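Notes from the Kotbridge open day

Posted in Visits and Events
3 comments

In July I attended the open day held by the Parnero workshop at Kotbridge, on behalf of our local adult education service. The purpose of the visit was to learn how handling tasks are taught to robots at present, and to judge whether a short evening course on the subject would be of interest to our learners. The following notes are offered as a personal record. They do not represent the position of the service.

Arrival and welcome

Doors opened at 10 in the morning. Visitors were asked to sign in at the MacKinnon entrance, on the river side of the building, which is not the entrance given on the printed invitation. Several of us walked the length of the car park before finding it. Badges were issued, bags were left in a side room, and we were divided into groups of 12.

The welcome was given by Mereana Rakena, who leads the handling work at Parnero. She spoke for a quarter of an hour without slides. Her main point was that the greater part of the effort in this field goes into recording ordinary tasks done by people, and that the machines themselves take up less of the week than visitors tend to expect. The workshop had logged 1,722 recordings for its current project, named Kindov, by the morning of the open day. Each is a short piece of table work, such as moving an item from one place to another or setting it upright.

The tour

The tour passed through the parts store, the print room and the repair bench. I found the repair bench the most instructive. A technician was refitting the joint of a small arm and was willing to be interrupted. He explained that cables fail more often than motors, and that he keeps a written log of every fault in a hardback notebook in addition to the computer record. Asked which of the two he trusted, he pointed at the notebook.

The print room was warm and rather crowded, and our group did not stay long. Refreshments were served in the corridor at 11. The tea was good. Seating was limited, and I would suggest to the organisers that a few more chairs be provided next year for older visitors.

The demonstration of the hand-held gripper

The principal demonstration took place after the break and lasted 40 minutes. It concerned a gripper that is carried in the hand, with a camera mounted on it, so that a person may perform a task while the view of the fingers and the table is recorded. The recordings are later used in training a robot to do similar work.

Ms Rakena performed the first task herself, slowly, and then repeated it at normal speed. She asked us to note how the fingers were opened well before the object was reached, and how the wrist was kept level on the approach. A hurried approach, she said, is the most common fault among beginners, and recordings of that sort are usually set aside.

Members of the group were then invited to try. Seven of us did so. My own attempts were poor. The tool is lighter than it looks, but one's attention goes to the hand when it ought to be on the object, and I closed the fingers too early on two occasions. My third attempt was accepted, with some kindness.

There was also a useful discussion of wear. The inner faces of the fingers carry foam pads, held on small angled blocks, and the pads suffer with use. One of those I photographed had become ragged along its upper edge, with a wisp of fibre hanging beneath it. Ms Rakena's advice was to inspect the pads at the start of each session and to replace them as a pair. 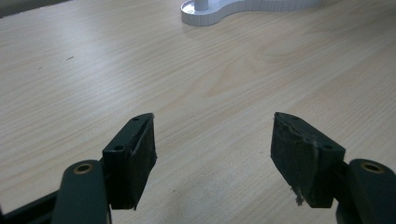
Questions from visitors

Questions were taken until noon. One visitor asked whether the work could be done at home, and was told that a small trial was under consideration. Another asked about the privacy of those making the recordings. The answer was that each person signs a consent form and may withdraw it later. I asked about suitable reading for adult learners and was given a list, which I have passed to our library.

I have recommended that the service write to Parnero regarding a single evening session in the autumn term. Colleagues who wish to see my fuller notes may request them through the office.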